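Posted 7/16/21 by Geetha Kulkarni
Filed under: Route News, Funder Updates

Aasen Valley Touring Route - how we are getting on

Dear all at the Prelotis Fund,

I promised you a proper letter once the signs were in and the kettle had cooled, so please find a comfortable chair, as I do tend to go on. When you agreed to back our touring route last winter it was little more than a pencil line on an old road map, with Ostham at one end and the Aasen ferry slip at the other. It is now a route that people drive, cycle and dawdle along, and I can't tell you how pleased we are to be writing those words.

The full loop comes to 243 miles. We had hoped to open all of it by Easter, and we managed the southern half, from Ostham market square round to the old lead mines at Cludex. The northern half had to wait while the county finished its bridge repairs, and those ran on a good deal longer than anyone at the county had told us they would. The bridge is open again now, with a very smart new parapet, and the last of the brown signs went up the week after.

There are five main stopping places, just as we set out in the application. Ostham has the information point, which shares a counter with the bakery (the bakery does rather better out of this than we do, but they give us the counter for nothing). Cludex has the mine walk and a small car park. After that come the gorge, the weavers' village and the ferry slip, where you can leave the car and go over to the island for the afternoon if the tide tables are kind. I would urge anybody to give it a long weekend. It can be driven in a day, and people do, and then they write to us saying they wish they hadn't.

The printed guide took more of my spring than I like to think about. We had 1198 copies done in the first run, a funny number that came from the printer's paper stock and nothing cleverer than that. As of last week 831 had gone out, mostly over the counter at Ostham, with a fair pile to the two campsites and the railway station. The fold-out map is the part people like best. The chapter on geology is the part they like least, and I say that as the person who wrote it - I shall be trimming it for the reprint.

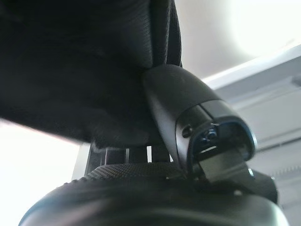 When will the northern half be in the printed guide?
The reprint planned for February will cover the whole loop, and until then there is a loose sheet tucked inside the back cover with the northern stops and their opening hours.

On money, I'm glad to say we are close to where we said we would be. Signs came in a little under the estimate and printing a little over, so they have more or less shaken hands in the middle. The one line I would draw your eye to is the lay-by at the gorge. We had put it down as a simple job of gravel and a gate, but the ground turned out to be softer than the first survey suggested, and it needed a drain before any gravel could go near it. The full accounts will follow under separate cover with all the invoices in date order, as you asked last time.

Still to do before the autumn: the benches at the weavers' village, the second half of the cycle markers, and a decent sign for the lavatories at Cludex, which are perfectly good lavatories and very hard to find. We have also had a kind offer from the ferry company to sell a joint ticket with the island museum, and I would love to talk that over with you when you visit. It would need no extra money from the fund, only your agreement to have the name on the ticket.

If you are coming up in the summer holidays, do book your beds early. The inn at Aasen has been full at weekends, and the campsites have been turning people away - lovely news for the valley, though less so for anyone arriving at teatime with a tent.

With warmest thanks from all of us,
Geetha

3 comments

Ferrygirl: Did the southern half in the spring and loved it. Please keep some of the geology! My dad read it out loud all the way to the mines.

R. Potts: Is the gorge lay-by all right for a small motorhome? We're just under six metres.

Geetha Kulkarni: Six metres is fine, Mr Potts, but come in from the Ostham side, as the turn is very tight the other way.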